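Fruit basket

A fruit basket is an open container used to keep or serve fruit on a table, counter or shelf. It may be round, oval or rectangular, and is usually low enough that the contents can be seen from above. The name is also used for a gift of assorted fruit sold in such a container.
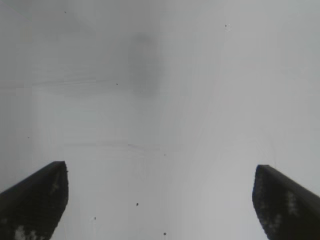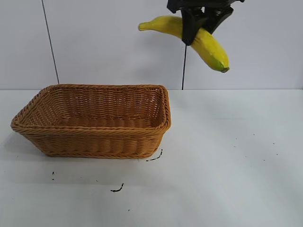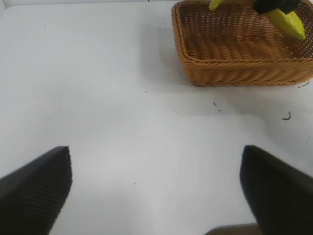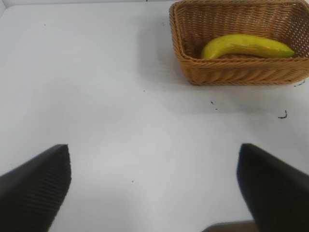 Rectangular woven basket on a white tabletop (second to fourth pictures); in the last, with one banana inside.

Materials

Baskets were traditionally woven from willow, rattan, cane or split wood. Many household baskets are now made from synthetic strands, which can be wiped clean and do not swell when damp. The upper edge is normally finished with a thicker rim that holds the ends of the weave and keeps the sides in shape. Wire and wooden types are also common. The housewares maker Fitden lists a rectangular tabletop model weighing 504 grams.

Use

Bananas, apples, oranges and pears are often kept this way at room temperature. Gaps in the weave let air pass around the fruit. Bananas bruise easily and are generally placed on top of heavier fruit or in a basket of their own. They give off ethylene gas as they ripen, and may be stored separately to slow the ripening of other fruit nearby.

Gift baskets are most often sold in December. These tend to have a tall handle and are wrapped in clear film.

Care

Natural fiber baskets are dusted with a soft brush and dried fully after washing. Synthetic ones can be rinsed in warm water with mild soap. A cloth or paper liner catches juice from overripe fruit.

See also: Basket weaving; Fruit bowl; Bread basket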